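1 March 2021
by Dela Laryea

Last week I passed 3000 recordings and I wanted to write something the same evening, but I was tired and I went to sleep instead. So I write it now, with a little more distance.

For those who did not read the earlier posts: I work on a small project named Gonirstead. We want a learning system to handle the things that stand on an ordinary desk. Lamps, cups, pencil boxes, a stapler. The system learns from examples, and the examples come from me and from Tarun Kandpal, who works the other half of the day. We hold one gripper in each hand and do the task with them, and everything is recorded. Our target is 4000 good examples before the end of March.

"Good" is the difficult word in that sentence. In the beginning I thought a good example is one where the task is finished. Then Tarun looked at my first two days and asked why I stop for so long before I touch the object. I was not aware of it. I was thinking, and my hands were waiting for me. But the system does not know that I am thinking. It only sees that the hands should stay still for a while, and it learns this too. We removed most of those recordings. It was not a pleasant afternoon.

Now I decide everything before I press start. Which hand goes first, where I will hold, where the object should be at the end. If I change my mind in the middle, I stop and mark the recording as bad. I know some people keep such recordings and say that corrections are useful. They may be right, and we keep a separate folder for real corrections — when the object slips and I catch it again — but a change of mind is a different thing.

The desk lamp is the task I like least. A cup is the same from every side, almost. A lamp has a base, a post and an arm, and each of them wants to be held in another way. If I push the arm from the side, the base turns. If I hold the base too low, the fingers press on the board and I feel it in my wrist. My solution is to use the left gripper near the base and the right one near the head, and to move slowly with both. Tarun does it with the opposite hands. We discussed if we should agree on one way, and we decided to keep both, but to write in the notes who did which one.

The other matter is variety. When I do a task fifty times, I begin to put the lamp in the same place without noticing. It is comfortable for me and bad for the data. So now I have a paper list with starting positions, made in the morning before I am tired, and I follow it even when the position is a stupid one. The cable of the lamp also counts as part of the position. I forgot this in the first week, and all my cables went to the same side.

Yesterday evening we had 3709 in the folder, before checking. The checking is Tarun's part this week and mine the next. I expect we will lose some of the lamp ones, especially from Thursday, when I was in a hurry.

My arms are better, thank you to those who asked. I take a break every half an hour and I lowered the table by 2 centimeters, and the second thing helped more than the first. I still cannot hold the grippers relaxed. Tarun says that I hold them like a bird that wants to escape.

Next is the pencil box with the sliding lid. I tried it a few times without recording, and the lid is a problem for both of us.
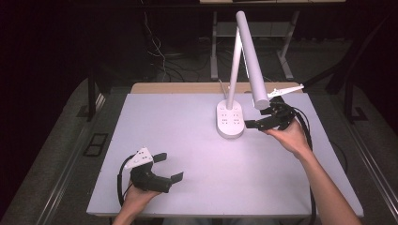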